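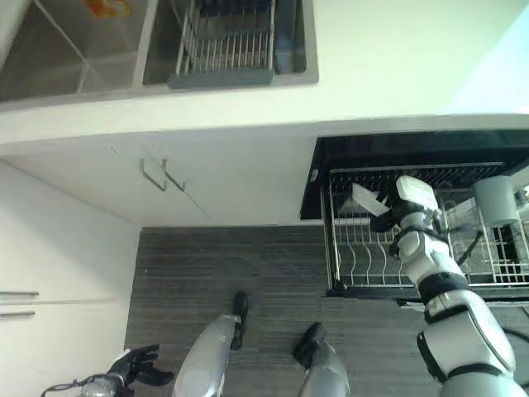 Dishwasher task, open rack, right hand holding a flat white item over the upper rows.

Reading time: 3 minutes

Progress report: Good practice for humanoid robots in shared kitchens
Prepared for the Dostley program office by Nikola Krajewska, Veltdale
2 July 2020

1. Purpose of this period's work

The grant covers a draft code of practice for legged humanoid robots that do household tasks where people live. The last report, in January, closed with a list of hazards and no rules. This period we turned the list into rules and tested the wording against a single task, loading and unloading a dishwasher. The draft now holds 41 clauses, of which 10 are mandatory.

2. Why the dishwasher

The task puts most of the difficult clauses in one place. An open dishwasher drawer projects into the floor area at shin height. The robot must stand close to it and reach down and across its own legs. Wire tines can catch a finger or a cable. The items handled are smooth, and many are thin enough that the grip is on an edge.

3. Clauses revised

Foot placement. The January text asked for "adequate clearance" between the feet and any open door or drawer. Reviewers could not apply it. The revised clause requires a clearance of 200 mm on hard or textured floors, measured from the nearest point of either foot, before the arm begins its reach. Stepping during a reach is prohibited.

Idle hand. A hand that has no part in the task must be held still, with the fingers away from cabinet handles. Aoife Geraghty argued for a fixed parked position at the waist. We did not adopt this, as some machines use the free arm for balance. The clause sets a limit on hand speed and leaves the position to the operator's risk assessment.

Cables. External cables on the arms are permitted if no loop can pass over a handle, tine or tap. Operators must check loops at the wrist and elbow at the start of each session and record the check.

Edge grips. Flat items held by the edge must be lowered into the rack and not released above it. The maximum height over the tines during sideways travel is 300 mm. Cups already standing in the rack are to be treated as obstacles, including any that the arm hides from the robot's own camera.

Sink area. Work at the sink remains out of scope. A robot may stand at the counter but may not reach into a basin under this version.

4. Outside review

Jasińska reviewed the draft for clarity of language and returned comments on the mandatory clauses. Most dealt with the word "should", which we had used in two senses. It now marks a recommendation only. Momden is checking whether the session record can be filled in by one operator without stopping work. Its comments are outstanding.

5. Open issues

a) The foot clearance figure was set from stopping behaviour on one type of machine. It needs to be checked on a heavier one.
b) There is no agreed test for hidden obstacles. We have a draft method but no pass mark.
c) The code does not yet say who may enter the kitchen while a drawer is open. Geraghty is drafting this clause.

6. Budget and schedule

Spending is in line with the approved plan. The review of outside comments started later than scheduled and will carry into the next period. No change to the final delivery date is requested.

This site uses cookies to remember your settings. Accept all | Manage preferences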